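Notebook, block assignment group
November, started 9:40

Reran the county merge with the corrected facility list from Feng-yi. The old list put the Hinrichs prison in the wrong census block (the parking lot across the road), so its population was never subtracted and the town's ward 4 looked overfull. With the fix, ward 4 is inside the deviation limit and ward 6 is the small one. Old output kept under the earlier run name. Do not use it for the memo.

Home addresses: 13 records still fail to geocode. Kianoush checked them by hand. Most are rural route numbers with no street. Left as unallocated for now, same as we did for the out-of-state addresses. Helmut wants them assigned to the county seat. I disagree, and the statute text we have does not say either way. Question sent to Uwe.

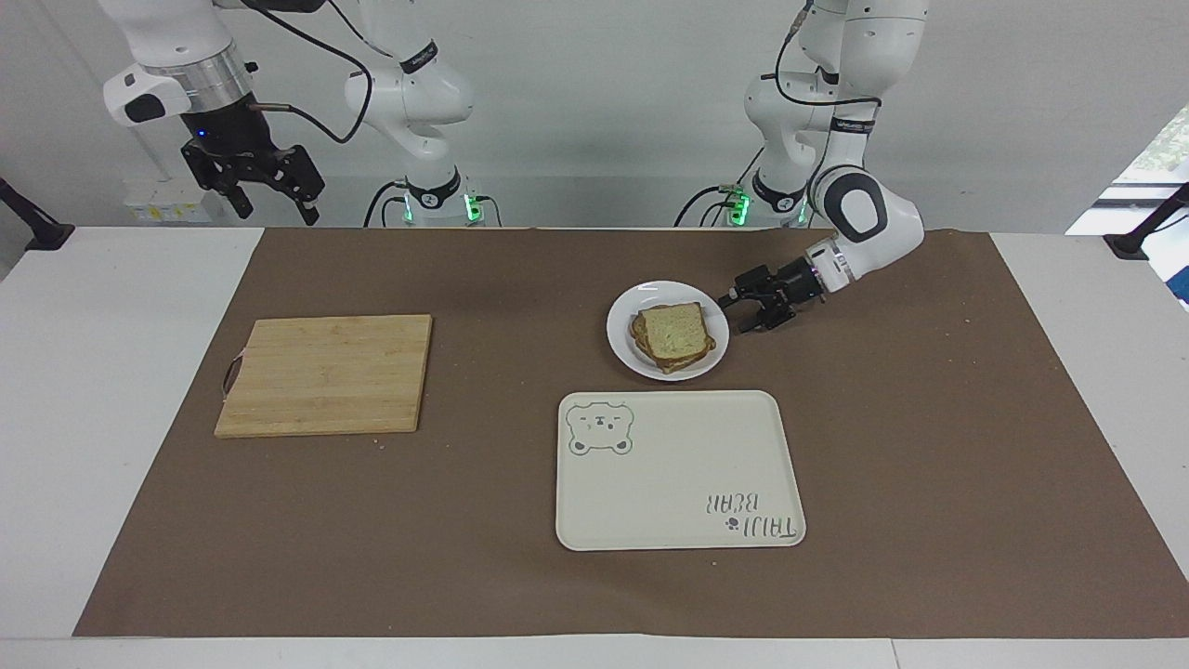
Adjusted file versus raw file, town level. Three towns change their ward ranking once the prison count is removed, and all three use weighted voting on the county board, so the weights have to be recomputed as well as the lines. The Jusix script does this but rounds the weights before summing, and the total comes out wrong. Moved the rounding to the last step. For the methods talk I need a plain case of a count that depends on where you draw the edge, and the sandwich will do: it is on the round plate, the plate is on the brown mat, the mat is on the table, and any of those can be the unit it gets tallied under. Same point as a cell block inside a ward inside a town. Bastian can have the slide draft after lunch.

2:15. Uwe replied. Unallocated is acceptable if the number is stated in the table notes. Added the note to the town table and the county table. Helmut informed.

Still open:
Winolus shapefile has a sliver between wards 3 and 4, no population in it, needs to be snapped before we export.
Feng-yi to confirm whether the Silteo jail holds anyone sentenced or only pretrial. If pretrial only, the adjustment may not apply there.
Rerun the deviation table after both.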